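About Bevetside

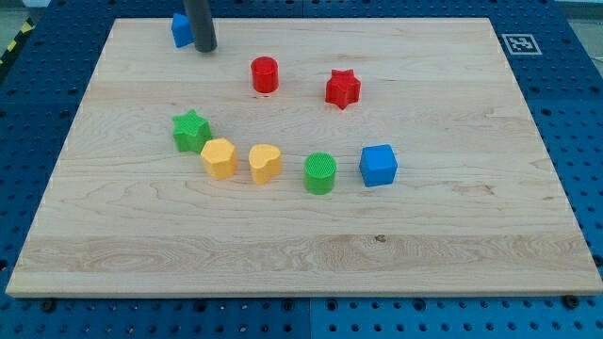

Colored blocks on a maple-colored board, two each of blue, red, green and yellow.

Most learning toys promise a lot. We have bought plenty of them, and we doubt most of the claims on the boxes. Bevetside makes small plastic blocks in plain shapes, and we won't tell you they raise anyone's test scores.

Justinas Kļaviņa started the shop after 14 years of teaching, with 3 shelves of "brain-building" kits he had stopped believing in. Our first set, Ansari, sold 61 boxes. The second, Vekach, did better, though we suspect the lower price had more to do with it than the shapes.

We leave the ribbed texture on the blocks. Smoother ones look nicer in a catalog - children we asked didn't seem to care.

Schools may borrow a set for a month before paying. If it ends up in a cupboard, send it back.

The next batch of 400 ships in October.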